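Surkwood Town Council: Questions About Your Ballot

Who can vote in the council election?
Every resident who is 16 or older and has lived in Surkwood for 3 months. You do not need to be a citizen.

I did not get my voting card. What should I do?
Write to the election clerk, Auður Overgaard. You can also vote without the card — bring an ID with your photo. 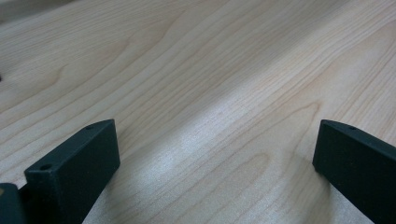
Can I vote early?
Yes, at the library in Kelta, during all of February. If you are ill, a helper can bring the ballot to your home.

Is one vote important?
In the last election 2,791 people voted, and the final seat was decided by 67 votes.

How do I become a candidate?
Please ask Bjarke Hedegaard for the form. It must be signed by hand.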